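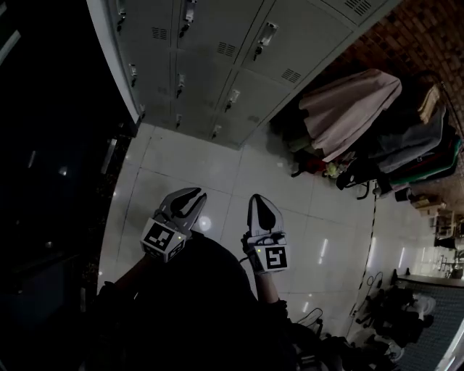

Gray lockers over glossy white tile, with the clothes rack by the brick wall.

13 Apr 2026
By Lovely Bañez

Every article on changing rooms and mudrooms says the same thing: put in lockers and the mess goes away. I have my doubts. Look at any room that has lockers and you will usually find a rack nearby with a heap of clothes on it and a few odds and ends on the floor underneath. People hang things where their hand already is. A door with a latch and a lock is one step more than most of us will bother with for a jacket.

So before you spend anything on a second bank of lockers, try the rack.

Take everything off it. All of it, including the folded things on top that have been there since last July. Give people a date, and after that date bag whatever is left. Put back only what gets worn every week. If the rack still looks full, it needs fewer hangers. A longer rail will fill up too. I bought the longer rail from Hindero and it took 2 weeks to prove me wrong.

Shoes and small stuff under the rack: one low tray, no lid. I have tried the lidded boxes from Idby and they collect things on top of the lid. Anything that doesn't fit in the tray goes in a locker or goes home.

Metal lockers with louvers in the doors are sold as "self-airing." I wouldn't count on it. A few slots near the top won't dry a damp towel at the bottom. Hang the towel out first, then put it away. Wipe the slots with an old paintbrush, dry, before you go near them with a wet cloth, or you'll be pushing gray paste through to the inside. If a lock is stiff, use powdered graphite and work the key in and out. Cooking oil feels great for a day and then grabs dust.

Glossy white tile is my real complaint. It shows every streak as soon as the ceiling lights are on. The Flellitz floor shine promises to fix that and, in my hallway, left a film I spent an evening removing. What I do now is dull: sweep, mop with hot water and a very small squirt of dish soap, mop again with plain water, dry with a flat towel under the mop head. The second mopping matters more than whatever is in the first bucket. For grout, baking soda paste and a nylon brush, and rinse well.

Any cord that crosses the floor should be moved to the wall. Striped or bright-colored ones get noticed more, I'm told. I have tripped over both kinds.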